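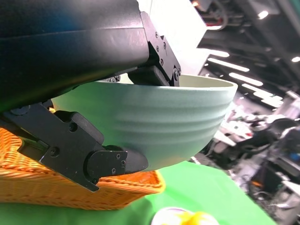 A pale green bowl with ridges on its outer wall, and a woven orange basket.

Bowls and Baskets: How Containers Differ

A container is an object that holds other objects. Bowls and baskets are both containers, but their walls are made in different ways.

The wall of a bowl is solid. It has no gaps, so it can hold soup, milk or dry rice. Many bowls are ceramic. Ceramic starts as soft clay, which is shaped and then heated in an oven called a kiln. The heat makes it hard. A thin coating called glaze seals the surface. Glaze can be matte (dull) or glossy (shiny).

The wall of a basket is woven. Strips pass over and under each other. Wicker is the name for this kind of weaving. Water runs out through small gaps in the weave, but larger items stay in. The thick edge at the top is the rim. A braided rim holds the ends of the strips in place.

A basket with a flat floor suits items that should stand side by side, such as toy cake slices. A slice is a wedge: wide at one end and narrow at the other. Wedges can lean on each other or stand alone. 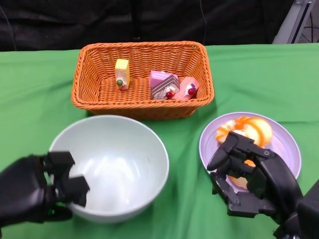
Try It: Sort by Container

1. Collect a bowl, a basket and ten small toys.
2. Put the round toys in the bowl.
3. Put the toys with flat sides in the basket.
4. Tip each container slightly. Record which toys roll.

Text: Hamdia Asfaw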